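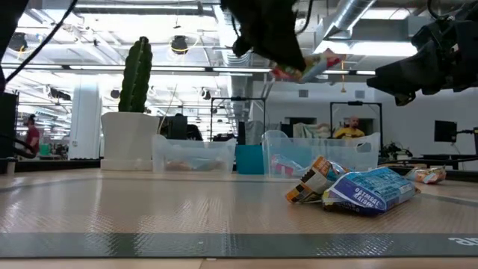 Come and see the Praltunlow pick station at our open day in January, when we run it for visitors from the first coffee until well into the afternoon. It's the same station we sell – same arms, same software – and we like showing it with things you'd find in any kitchen cupboard. Snack bags are our favorite, and a tough test too, all wrinkles and slippery corners, and the gripper takes hold of a small one by the end and lifts it clear of the table, with an oatmeal raisin bag and a couple of others lying nearby.

Each demonstration lasts 30 minutes, with room for 5 guests at a time. Bring a product of your own and we'll gladly try it!

To book a place, ask for Ans Verbruggen or Gijs Koster. Order number for the station: 1506.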